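Handout 7: Reading a Demonstration
Notes to go with the November visit to Trulwood

Bring these notes to the seminar along with whatever you wrote down on the day. If you missed the coach, borrow a classmate's notes as well as reading mine. Mine are grumpy, and you should have a second opinion.

1. What we were told before we went

The invitation from Trulwood promised "a humanoid assistant for the ward supply room." The short talk at the start was given by Llinos Prydderch, who runs the project, and her slides used the word "autonomous" on nearly every page. She was a good speaker and took questions without fuss. Still, go back over your notes and mark every sentence that was in the future tense. I marked most of the second half.

The task, as stated on the slide: open a drawer of a medical supply cart, handle a packaged item, close the drawer. Write that down word for word. The first rule of watching a demo is to hold on to the task as it was worded before anything moved, so that you can tell when the wording starts to drift.

2. Contact

Most of the time went on the part that a person does without looking. The robot has to get its fingers to the cart and keep the rest of itself out of the way while it does so.
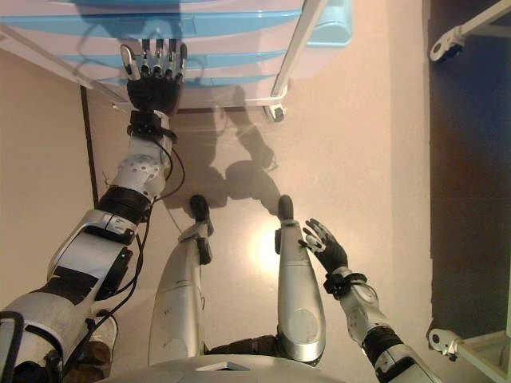

Fingers of the left hand at the lower edge of the blue-and-white structure. The right hand is raised.

Elin Prosser, who was at the controls desk, described this stage as "establishing contact." Fine, but contact is cheap. A broom handle can establish contact. What we want to know is how much force went through the fingers, whether the robot could tell the difference between touching and pushing, and what it would have done if the cart had rolled. I asked about force and was told it was logged. I asked to see the log and was told it would be sent on. If it comes, I will put it in the course folder.

Terms to know for the quiz section of the portfolio:
Reach: all the places the hand can get to with the base where it is.
Pre-grasp: the position of the hand and fingers just before contact.
Compliance: how far a joint gives when something pushes back.
Teleoperation: a person steering the machine, in whole or in part, from somewhere else.

The last term matters most. There was a desk, and there was a person at it. When one of you asked how much of the motion was steered by hand, the answer was "a mix, depending on the stage." Your write-up should say exactly that and no more. Do not upgrade it to "autonomous," and do not downgrade it to "remote controlled" either. We were not given enough to say.

3. The room is part of the machine
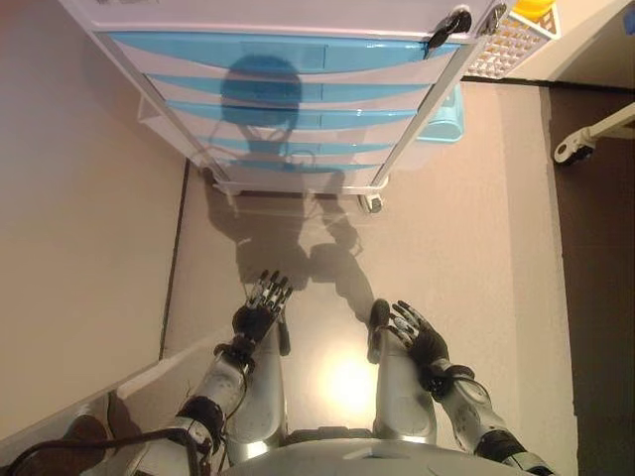 Lighting is the subject I would have liked a whole hour on, and it got one line in the talk. A vision system trained under one set of lamps can be thrown by another, and the machine's own body is one of the things that gets between lamp and object. Look at where the robot's shadow falls: the round shape of the head is right across the upper drawers, and the drawer fronts are glossy and let some light through, so a camera has shine and shade to sort out on the same surface. On the floor in front of the torso there is a bright spot as well. A real supply room would have its own version of all this, plus a door that opens and shuts. I asked whether the lamps at Trulwood were ever moved between runs. They are not, at present.

The same goes for the floor, the wall and the spot where the cart is parked. When a speaker says "it can open a drawer," add in the margin: this drawer, here, with these lights on. Then wait to see if anyone offers you a second drawer.

4. The drawer and the box

This was the best stretch of the visit and I will say so plainly. A drawer full of mixed items is a fair problem. Bottles and flat boxes call for different grips, and a packet tilted against the side of a drawer is a nuisance even for a human hand. I would have liked to see the bottles attempted. When I asked, the reply was that bottles were "on the roadmap."

Do not write "it can restock a cart" in your report. Restocking means knowing what is missing, fetching the right thing, checking the date on it and putting it where the next person will look. Holding a box is one small piece of that. 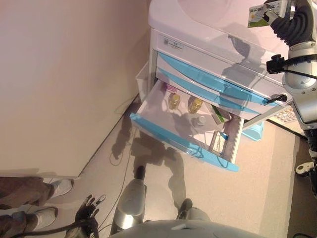

5. Numbers, and what they were numbers of

Two figures were quoted. The first was 1,000 practice runs. The second was 600 successes. Several of you wrote this down as a 60 percent success rate, and I can see why, but the slide did not say the 600 came out of the same 1,000. Nor did it say what counted as a success. If the box was lifted and then dropped, was that a success at lifting? I put this to Llinos Prydderch afterwards and she agreed the slide should be clearer, and said a revised one was being prepared.

We were in the room for roughly 30 minutes of robot time. That is long enough to form an impression and far too short to test one.

6. Postures worth a second look

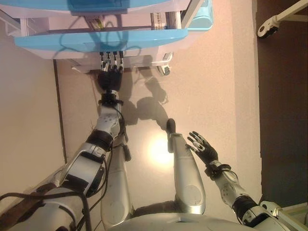
Left hand against the underside edge of the cart, right hand open and clear of it.

Before the seminar, sketch this posture from the side as best you can and mark where you think the support is. Then ask what the free arm is for at this moment. It may be waiting its turn, it may be helping with balance, or it may have been parked there by whoever wrote the routine. All three are reasonable guesses and you cannot choose between them from a still. Say which extra measurement would settle it.

7. For the write-up

Two pages, due at the usual time. Cover the following:
The task as first worded, and the task as you saw it done.
Every claim you heard, marked as seen, told or assumed.
One question you would send to Trulwood, phrased so that it can be answered with a number or a file.
A paragraph comparing the visit with the Pugh paper from week two, which has a dull robot arm and an excellent table of failures.

Those of you going on to the Clovidham open day should use the same sheet there. I am told they let visitors pick the object - if so, pick something awkward. Groups for the seminar are on the door of the Lulham room.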